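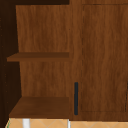 Open shelving next to a closed cabinet

Getting the House Ready for a Shake: Tips from the Arboleda Neighborhood Page

Most of the damage in our part of Arboleda after the October earthquake was indoors. Walls held up fine. What people swept up was dishes, jars and glass from picture frames. A weekend of small jobs takes care of most of it.

Cabinets and shelves

Move heavy things down first. Cast iron, canned goods and big mixing bowls belong on the lowest shelf. Paper towels and plastic containers can go up top.

Fasten tall units to wall studs, not to drywall alone. Use two brackets per unit, near the top, with screws long enough to get well into the stud. Flexible straps work better than rigid brackets on anything you may want to move later.

Line open shelves with rubbery mesh. The roll we bought at Levberg Hardware was thin and tore at the corners, so get the thicker one if they have it. A low strip of wood along the front of the shelf stops jars from walking off.

Doors need a latch that holds when the cabinet rocks. Magnetic catches usually don't. Child-safety latches are cheap and do the job – test each one by pulling the door hard with an empty cabinet.

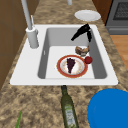
Water is the other half of the work. Store one gallon per person per day, and plan for two weeks if you have the room. Keep it on the floor of a closet, away from paint and cleaning products. Write the fill date on every container and change tap water every six months.

Strap the water heater at top and bottom. Over on the Jiltlow side of town a 90-gallon heater tipped and took the gas line with it. Replace any rigid gas connector with a flexible one, and have a plumber do it if you don't do gas work yourself.

Find the main water shutoff and turn it once a year so it doesn't seize. Ours took a wrench and 5 minutes of swearing. Hang the wrench next to it.

Odds and ends

Museum putty holds vases and small lamps. Pull it off slowly with a twist.

Keep shoes and a flashlight under the bed, in a bag tied to the leg – otherwise they slide out of reach.

Don't hang framed glass over a bed or couch. A cloth hanging does fine there.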